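Setting up the Renow two-arm table kit: a first afternoon's guide

The Renow is a two-arm tabletop kit sold by Follalov, and it comes in more bags than you would like. This guide takes you from bolted-together frame to first sorting routine: toy donuts, a couple of plates, a round mat and a pot plant. You will need the kit, a free table-sized patch of floor, and a tolerance for watching a machine do slowly what a toddler does badly.

I'm working from the printed manual dated 4 Aug 2020, which runs to 346 pages. Two of them are useful, and I've stolen freely from both.

Before you start

Bolt the frame together as the manual shows and check it doesn't rock. Mount the arms on opposite sides, facing each other. Follalov also sells a version with both arms on one side, which saves space and makes them clout each other at the elbows.

Run the cables back along the arms to the frame and leave slack at the wrists. Too much is ugly. Too little and the wrist stops halfway through a turn with a noise you'll remember. Then power up, start the Cillar software and let both arms find their home positions. Keep your tea elsewhere.

Step 1: Check the wrist cameras

Open the camera panel and look through each wrist in turn. You want both fingers in view with a decent piece of table between them. If you can only see one finger, the bracket has gone on a notch out. Take it off, turn it, put it back, say whatever you need to say.

Now jog the arm at medium speed and watch the picture. A little smearing as it moves is normal. 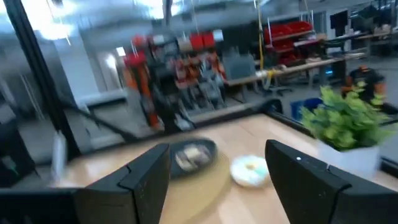
The exposure slider lives under Advanced, for reasons known only to Cillar. Drag it down until ceiling lights stop bleaching the tabletop, then go back up one click. A glossy table will always give you some reflections, so if they bother the software, move the kit before you start sanding anything.

Save the setting. The panel will not ask you, and it will not keep it.

Step 2: Teach it to touch things gently

New owners go straight to picking up donuts. Please don't. Spend ten minutes on contact first, using something soft. Foam rounds are ideal, and Follalov will sell you a packet if you have nothing suitable in a drawer.

Lay a few out with gaps between them, and lower one arm by hand control until a fingertip rests on the foam. Set that height as your floor. Park the other arm over by the dish so it stays out of trouble, then do the whole business again with the arms swapped.

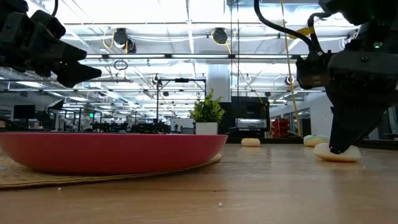

Fingertip down on the cream foam round, with the other gripper waiting over the red bowl.

The default grip force is 871 in units the manual never gets round to naming. It is too much for foam. Halve it and work up.

Step 3: First pick

Swap the foam for the toy donuts and spread them out. Choose a small one for the first attempt, well away from the plant, and have the arm come down at an angle with its fingers open. Close, wait a second, lift. The wait matters more than you'd think – without it the arm tends to leave before its cargo does.

Use the opposite wrist camera to keep an eye on things. It gives you a better view of the grip than the working arm's own camera, and it stops you leaning over the table.

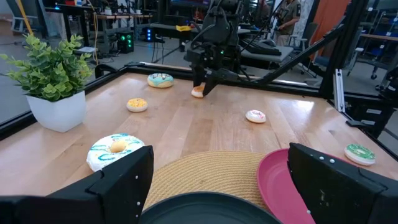 If the pick fails, try these in order. Lower the approach a touch. Rotate the wrist so the fingers close across the narrowest part. Slow the lift. If none of that helps, restart Cillar, which fixed three of my problems and caused one.

Step 4: Use both arms together

Load the shared routine called "Plates" and give each arm its own half of the table. The overlap in the middle is where arguments happen, so keep it small and set one arm to give way. Start at quarter speed with your hand near the stop button.
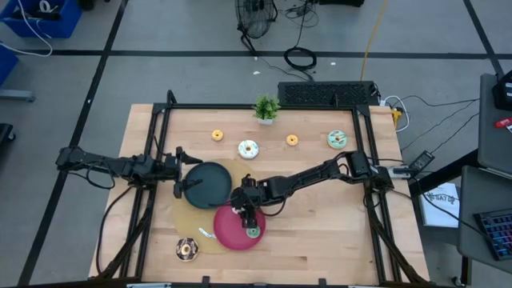
Both arms in by the plates, seen from above. The green donut is by the edge of the red one.

Is it worth the money?

The Renow costs 1,151 with the frame and arms, before you buy any of the bits that make it interesting. The rival Morelli kit is dearer and has a manual written by somebody who had met the product. Its grippers are fussier, though, and I never got on with the software.

For learning two-arm work at a table, I'd still pick the Renow. The arms are sound, the frame stays square, and spare fingers go on with a single screw. Order extra screws. They are black, very small, and roll.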